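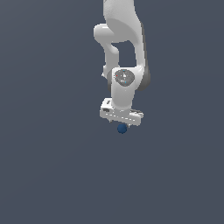 Grant Reports

Lesska Community Bakery: Progress Report to the Grotivow Fund
October 8, 2018

This report covers the period from April to the end of last month. The grant pays for our baking classes, ingredients for the test kitchen, and the printed recipe booklet.

Classes
We had 164 people sign up for the beginner course. The rye bread class filled first and we added a second evening. The pastry class had several empty places, mostly because it ran at the same time as the school concert. We have moved it for the next term.

Recipe testing
All the recipes for the booklet have been baked at least 3 times, each time in a home oven. The honey cake gave us the most trouble. It sank in the middle in two kitchens until we cut the baking soda by half and moved the pan down one shelf. It now bakes in 44 minutes in a metal pan. Glass pans still need longer and we have added a line about that.

The plum buns have been dropped. The filling leaked in every test and thickening it made it taste of starch. An oat and apple bun takes their place. The dough is the one we already use for the cinnamon rolls, so there was no extra cost for testing.

Booklet
The text is finished and is with Woo Print for layout. We ordered 500 copies as planned. Measurements are given in both cups and grams, which added two pages. The first proof had the oven temperatures wrong on the shortbread page. This has been corrected and we are waiting for the second proof.

Spending
Ingredients are slightly over budget because butter went up over the summer. Printing is under budget and covers the difference. We are not asking for any change to the total. Receipts are attached in the usual form.

Equipment
The Ova mixer was delivered late and the dough hook was missing. The replacement hook has arrived. The old mixer is being kept for frosting only.

Next period
We will approve the second proof, deliver booklets to the branch libraries, and start the winter classes. The allergy page still has to be checked before printing.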